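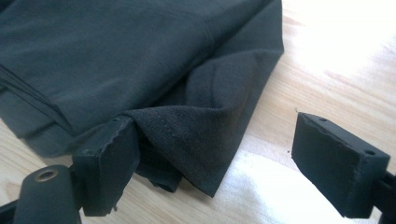
Dobragem de roupa

A dobragem de roupa é a prática doméstica de reduzir peças de vestuário e têxteis da casa a volumes mais pequenos e de contorno regular, com vista à sua arrumação em gavetas, prateleiras, malas ou cestos. Distingue-se do acto de amontoar, com o qual partilha o destino e, em muitas casas, o resultado ao fim de uma semana. No Brasil usa-se também a forma "dobra de roupas"; em Portugal, o verbo basta, e quem anuncia que vai "dobrar" raramente precisa de dizer o quê.

A actividade situa-se entre a secagem e a arrumação, podendo ser precedida pela passagem a ferro. O intervalo entre secagem e dobragem não está regulamentado e varia entre alguns minutos e a mudança de estação.

Superfícies

Dobra-se sobre a mesa, a cama, a tábua de engomar, o joelho ou, em casos de virtuosismo, no ar, segurando a peça pelos ombros e o queixo. A mesa oferece a vantagem de ser dura e plana, o que permite alisar o tecido com a palma da mão. A cama é mais espaçosa, mas cede ao peso das pilhas e obriga a terminar o trabalho antes da hora de dormir, condição que os seus defensores apresentam como estímulo. A experiência mostra que as pilhas também dormem bem numa cadeira.

Os tampos de madeira clara são apreciados por contrastarem com a roupa escura e denunciarem o cotão, o que nem todos os utilizadores consideram uma vantagem. Recomenda-se que o tampo seja limpo antes de receber roupa lavada, em particular se tiver servido para o pequeno-almoço.

Técnicas

Dobra em rectângulo. É a forma mais corrente para camisolas e t-shirts. A peça é estendida com a frente para baixo, os lados são trazidos ao centro com as mangas recolhidas e o conjunto é dobrado ao meio ou em terços. O resultado apresenta uma aresta lisa e outra em camadas, e a etiqueta da arrumação manda que a aresta lisa fique virada para quem abre o armário. As camadas ficam para a parede, que não costuma comentar.

Dobra vertical. A peça é dobrada até se aguentar de pé e arrumada em fila, como as fichas de uma biblioteca. Permite ver toda a gaveta de uma vez, incluindo as 15 t-shirts pretas que o proprietário julgava serem quatro. Exige gaveta cheia: numa gaveta a meio, as peças tombam umas sobre as outras a partir do segundo dia.

Enrolamento. Próprio de malas e mochilas. Os adeptos afirmam que poupa espaço e evita vincos; os detractores aceitam a primeira afirmação e mostram uma camisa de linho para refutar a segunda.

Dobra Juvside. Variante em sete tempos, divulgada num folheto da loja de artigos domésticos Juvside e hoje recordada sobretudo pelo quinto tempo, que pedia uma terceira mão. Edições posteriores do folheto substituíram-no por uma seta.

Comportamento dos tecidos

As malhas de algodão aceitam bem a dobra, mas guardam mal a aresta, e uma ponta solta tende a escorregar para fora do conjunto quando a peça é levantada. As malhas de avesso cardado, mais espessas, fazem volume depressa: duas camisolas ocupam a altura que o bom senso atribuiria a cinco. Os tecidos sintéticos lisos deslizam uns sobre os outros e não devem ficar na base da pilha. As costuras laterais servem de guia quando estão direitas. Nas peças de fabrico mais económico, que torcem na lavagem, a costura passa a sugestão, e convém alinhar pelos ombros.

As cores escuras tornam difícil distinguir o direito do avesso com pouca luz. A bainha ajuda, pela linha de pontos que se sente com o dedo mesmo quando a linha é da cor do pano.

O lençol de elástico constitui um caso à parte. Existe um método, ensinado com convicção e executado com sucesso por quem o ensina. A restante população pratica uma forma de enrolamento sem designação técnica, que se esconde debaixo do lençol de cima.

Recipientes

Terminada a dobra, a roupa segue directamente para o móvel ou passa por um recipiente intermédio, geralmente um cesto. Este foi concebido para o transporte entre divisões e é usado, na prática, como gaveta sem corrediças. O modelo rectangular adapta-se melhor às peças dobradas do que o redondo, cujos bordos deixam à volta da pilha quatro espaços onde se alojam as meias.

Os cestos entrançados em corda ou fibra deixam circular o ar e suportam bem o canto de uma prateleira. Os de rebordo enrolado são mais agradáveis de agarrar e menos dados a puxar fios da malha do que os de vime com pontas soltas. O catálogo da Prindia chegou a arrumar estes produtos por capacidade expressa em camisolas, unidade que caiu em desuso quando os clientes perguntaram de que tamanho.

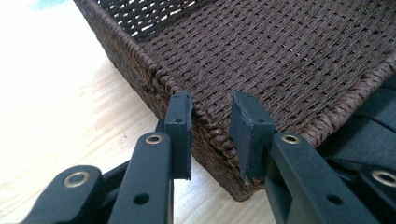
Deve forrar-se um cesto entrançado antes de lá pôr roupa dobrada?

Depende da malha. Um pano de algodão no fundo protege as peças finas das fibras ásperas e impede que a trama deixe marca na peça de baixo. Para toalhas e roupa grossa, o forro é dispensável e acaba, ele próprio, por precisar de ser lavado e dobrado.

Ordem de enchimento

As peças pesadas vão para o fundo e as leves para cima, regra que coincide com a da maioria das coisas que se empilham. Quem distribui roupa por várias divisões enche o cesto pela ordem inversa do percurso, de modo que a primeira paragem corresponda à camada superior. O sistema funciona até alguém procurar umas calças que estão por baixo.

Controvérsias

A frequência ideal da dobragem divide os praticantes. A escola diária defende pequenas quantidades e invoca a paz doméstica. A escola semanal prefere a tarde inteira, com rádio, e invoca a mesma paz. O Manual Ní Chonaill de Economia da Roupa, obra de consulta hoje difícil de encontrar, dedica 2 capítulos ao assunto, o segundo dos quais corrige o primeiro.

Discute-se ainda se devem dobrar-se roupa interior e panos de cozinha. Um inquérito da revista doméstica Hemia, com 3.756 respostas, deixou a questão em aberto: a maioria declarou que sim, mas a pergunta seguinte, sobre a última vez em que o tinham feito, ficou quase sempre em branco.

Ver também

Cesto de roupa
Tábua de engomar
Meia desirmanada
Cadeira do quarto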